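Wernico Linen Services
Towel Folding Working Group
Minutes of the meeting held in March 2023, Sutherland Room

Present: representatives of the laundry floor, textile purchasing, the Lavach site and quality control.
Apologies: Burko site.

1. Minutes of the previous meeting
Accepted with one correction. Under item 4, "bath sheet" should read "hand towel".

2. Starting condition of towels
The group discussed what counts as a crumpled towel at the start of folding. The present wording, "unfolded and untidy", was considered too loose, as the two sites have been reading it differently. Purchasing proposed a definition based on three points: the towel is bunched over on itself, no side lies straight along its full length, and the woven band near the hem is at least partly in view. The orange terry towel on the green felt table meets all three. The band crosses the bunched cloth diagonally and the outline is an irregular triangle.
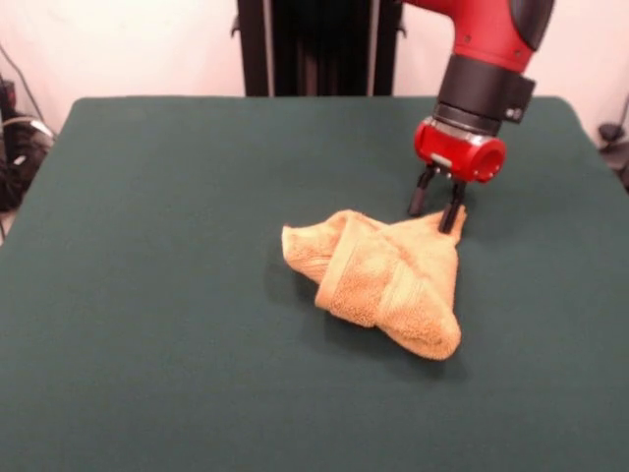
Lavach asked for it to be recorded that the band should be treated as a guide only. On their older stock it has shrunk more than the pile on either side, and a fold lined up with it comes out skewed. Their floor works from the corners and checks the band last. The group agreed to add a note to this effect in section 2 of the folding sheet.

Action: purchasing to redraft the definition and circulate.

3. Table covering
Felt was compared with the bare laminate used at Burko. Quality control reported that terry stays where it is put on felt, while on laminate the lower layer tends to travel when the upper layer is drawn across. Against this, felt collects lint and has to be brushed between batches. The cost of re-covering was put at 532 pounds for both sites. Agreed to keep felt and to review in June.

The colour of the covering was raised briefly. Dark green was considered satisfactory under pale and mid-toned towels. No view was taken on dark towels.

4. First pick-up point
The folding sheet says only "lift by a corner". Quality control asked that it state which corner. The proposal was to take the corner standing highest in the heap, on the grounds that it is the least likely to be trapped under another layer. With the towel bunched as shown, that is the upper right corner, which rises to a peak; the lower right part droops towards the front and would be left until second.
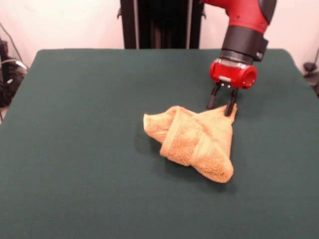
5. Folding sheet, issue 2
Section 2 to carry the new definition and the note on the band. Section 3 to read "lift by the highest free corner". The drawing of the finished fold is unchanged: band outward, hem to the rear. Issue 2 to replace all copies on the floor, including the 11 laminated ones at Lavach.

6. Any other business
Brushes for the felt are to be ordered with the next consumables request.

7. Next meeting
June, Sutherland Room. Date to be confirmed by email.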